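Looking After Your Stone Worktop: Your Questions Answered
Temoment Stone, fitting and aftercare

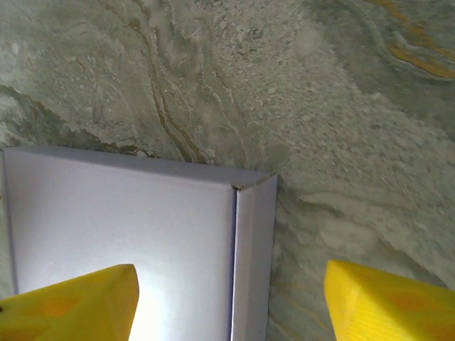 Do I really need to seal it?

It depends on the stone, and I know that's a maddening answer. Most marbles and limestones like to be sealed, and some of the denser stones hardly take any sealer in at all. The easy test is to put a teaspoon of water on the surface before you go to bed and look at it in the morning. If there's a dark patch, the stone is drinking and would be glad of a coat. If you'd rather we did it, our sealing visit is £88 for an ordinary kitchen, and Verna Castellanos, who looks after the diary, will find you a slot.

What should I clean it with?

Warm water, a soft cloth and a small drop of washing-up liquid, and then dry it off with a tea towel so you don't get streaks. That's all most of us use at home! Please keep vinegar, lemon juice, limescale spray and cream cleaners well away. They'll dull a polished finish quicker than you'd believe, and I've had more than one sad phone call on a Monday morning after somebody's big weekend clean.

I've got a dull ring where a glass stood. Is it a stain?

Probably not, I'm afraid. A stain is something that has soaked in, and it can often be drawn out with a poultice. A dull ring is usually an etch, where wine or juice has nibbled at the polish itself. Small ones can be rubbed back with polishing powder, but do ring us before you try it on anything darker than cream.

Can I put hot pans straight down?

Please use a trivet. Plenty of people get away without one for years, but a sudden change of heat can crack a slab near the sink cut-out, where it's thinnest.

Will my worktop match the sample?

It will be a cousin of the sample, let's say. Veins wander, and a brown or golden streak may turn up in one corner and nowhere else. We always ask customers to come and see their own slab at the Clidby yard before we cut it, and Zixuan Jin will happily lay your template over it so you can choose which part goes where.

How long does fitting take?

Most kitchens are done in a day. The silicone needs overnight to cure, so leave the taps alone until the next morning if you can bear to.

Do you come out to small repairs?

We do, within 60 miles of the yard. Chips on the front edge are the usual thing, and if you've kept the little piece, pop it in an envelope for us.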